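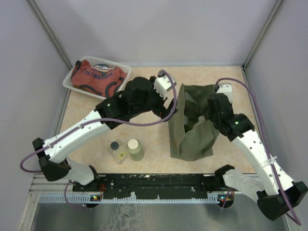
*Two arms holding a cloth bag open in one of our cells, with a folded T-shirt and two small bottles on the table.*

# Software Engineer, Manipulation (Perception and Planning)

**Team:** Ivport Robot Software
**Location:** Clalthorpe, with two days a week from home if you like
**Type:** Full-time, permanent
**Apply by:** 11/01/2020

Hello, and thank you for stopping to read a job ad, which we know is nobody's favorite way to spend an evening. We are a team of 14 at Ivport, and we write the software that lets pairs of robot arms handle soft, floppy, everyday things. Cloth bags, shirts, towels, small bottles that have to share space with all of the above. We have been at it for a few years now and we still get excited when a bag stays open on the first try (there is a bell on the wall, and yes, people ring it).

We'd like one more engineer to join us, someone who enjoys the place where perception and planning meet and don't quite agree with each other.

## What we're working on

Packing a bag is a small job for a person and a long one for two arms. One gripper has to find an edge of the fabric, the other has to find a second edge, and then both have to pull just enough that the opening stays usable while something goes in. As soon as a gripper lets go to pick up an item, the bag does whatever it wants. Our planner needs to know that this will happen, and our perception code needs to notice how it happened and say so quickly.

The main pieces of our software are these:

- **Naltima**, our two-arm planner. It looks for motions that keep the arms out of each other's way while respecting what each one is holding. It is mostly C++, with a Python layer for describing tasks.
- **Nijs**, our logging and replay tool. It records joint states, camera streams and planner decisions on one clock, so you can step through a bad run slowly with a cup of coffee.
- A perception stack that finds graspable edges on cloth and tracks them while the cloth moves. This is the youngest part of the code and the part where you'd have the most room to shape things.

Our current test set has 2,355 recorded packing runs in it, and 594 of those ended in some kind of failure that we've labeled by hand. A good many of the labels say "edge lost after regrasp." That is where we would love for you to start.

## What your weeks would look like

You'd spend most of your time writing code, with a fair amount of standing next to a cell watching the code do its work. Every engineer here runs their own experiments. There's no separate group that takes your branch and reports back a week later, and we like it that way – you learn a lot from hearing a motor complain.

In your first few months we'd expect you to:

- pair with someone on the team to get a small change into Naltima and out onto the arms
- take over the edge tracker, read through its open issues, and tell us frankly which ones you think are worth fixing
- improve how the planner uses uncertain edge positions (right now it trusts them a bit too much)
- add a few views to Nijs that you wish existed; everybody who joins seems to have a list by the second week

Later on it's much more open. One colleague moved from perception into real-time control after a year, and another went the opposite way. We plan work in six-week blocks, and what you want to learn does get talked about when we plan.

## What we hope you bring

- Comfort in either C++ or Python, and a willingness to get comfortable in the other one
- Some hands-on time with robot arms, whether at work, at school or in a garage
- A working knowledge of at least one of motion planning, 3D vision or control
- Patience with hardware, cables and calibration
- Clear writing, as we keep design notes for nearly everything and we read each other's

It would be nice if you had worked with deformable objects or learned policies before, but please don't let that stop you. Several people here had never thought about cloth for one minute before they joined. We don't ask for a particular degree.

## What we offer

Salary depends on experience, and we'll tell you the range on the first call before asking about yours. You'd have a yearly learning budget of $1,379, which people have spent on courses, textbooks, travel to workshops and, once, a very thorough sewing class. Health coverage starts on your first day. Hours are flexible outside of a short team check-in each morning, and nobody is expected to watch a long run overnight.

## How to apply

Send us a resume and a short note about something you built that behaved badly and what you did about it. Half a page is plenty. If you have code we can look at, add a link, and if all your code belongs to an employer, just say so and we'll find another way.

After that comes a half-hour call, then a paid afternoon with us working through a real replay in Nijs – no whiteboard puzzles – and a chat with the rest of the team. We answer every application, usually within two weeks. We hope to have the new person with us in January, though we can wait a little for the right start date.

Applications go through the careers page on the Ivport site, under "Robot Software, Clalthorpe." If you have questions first, use the contact form on the same page and it will reach the team directly.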